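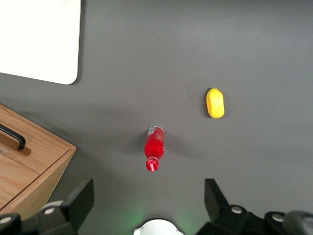

Looking after gutters and downspouts before the wet months

Members with the Fliltirar aluminum gutter system have asked how much upkeep it needs. The answer is two cleanings a year, one in June after the seed drop and one when most of the leaves are down. Houses under pines may need a third. The notes below apply to the Illow and Treloar profiles, which differ in depth but share the same brackets, end caps and outlets.

Clearing the run

Work from the outlet toward the closed end. Lift debris out with a plastic scoop. Metal scoops and trowels scratch the factory coating, and scratches at the bottom of the channel stay wet longest. Bag the debris or drop it onto a sheet. Do not push it into the downspout, where it will pack at the first elbow.

Set the ladder on firm, level ground and use a stand-off so that no weight rests on the front lip. The lip is not a structural part. A dent there of even small depth will hold water behind it and leave a dirty streak down the face. Do not work from the roof edge, and keep metal ladders well clear of the power line where it enters the house.

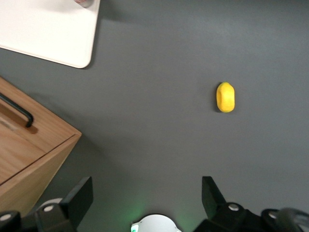 Once the channel is clear, run a garden hose at low pressure from the closed end and watch the flow. Water should reach the outlet without standing in pools. If it does stand, the fall has changed, usually at one loose bracket. Check the bracket screws by hand before adjusting anything. Tighten until the bracket no longer moves against the board and stop there; overtightened screws strip the hole, and the next size up does not fit the Treloar bracket.

Bracket spacing on both profiles is 30 inches. Older installations may be wider. If a section sags between two sound brackets, add one at the midpoint and leave the existing pair where they are.

Washing the outside

The visible faces need only warm water, a soft cloth and a mild liquid soap. Rinse before wiping so that grit is not dragged across the finish. Black streaks below the lip are mostly roof residue and may take a second wash. Solvents, scouring pads, bleach and pressure washers are all excluded under the Derach finish warranty, and damage from them is easy to recognize.
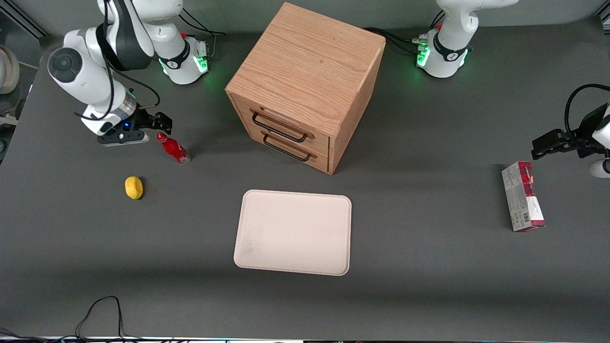 Joint sealant should be checked at each cleaning. The material supplied with both profiles stays flexible for years, but it shrinks slightly and can pull away from the metal at the inside corners. Look for a fine dark line along the edge of the bead. To test a joint, block the outlet with a rag, fill the channel to half depth, and look at the underside after ten minutes. Channel that is out of level shows up in this test too, with the water deeper at one end. A clear bottle part filled with water makes a rough level if none is at hand, but it has to lie flat along the channel; one tipped slightly, like the red bottle by the gripper, tells you nothing about the fall. Mark any wet joint with pencil and drain the channel before repair.

To reseal, cut out the old bead completely. New sealant does not bond well over old. Wipe the joint with rubbing alcohol, let it dry, and apply one continuous bead on the inside only. Outside beads trap water in the joint and make a small leak harder to trace. Leave the joint for a full day before running water through it, longer in cold weather.

Downspouts and ground outlets

Tap each downspout with a knuckle from bottom to top. A dull sound marks a blockage. Most can be cleared by taking off the lower elbow, which is held by 2 screws, and feeding the hose upward. Refit the elbow with the crimped end pointing down, so that each piece drains into the next. Splash blocks should slope away from the wall and sit clear of mulch. Where the downspout enters a buried drain, lift the leaf trap and empty it at the same visit.

Spare parts

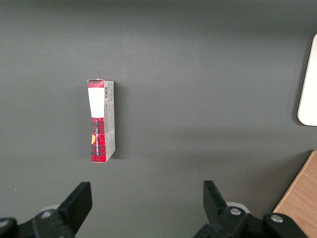 Small box with red plaid print, standing on end.

End caps, elbows and corner pieces for both profiles are held in stock. The Illow end cap is listed as part 43 and is handed, so state left or right as seen from the ground. Brackets are sold singly. Coated screws must be ordered by color. Questions on fit should go to Ruoxi Peng at the parts desk, with the profile name and a measurement across the top of the channel.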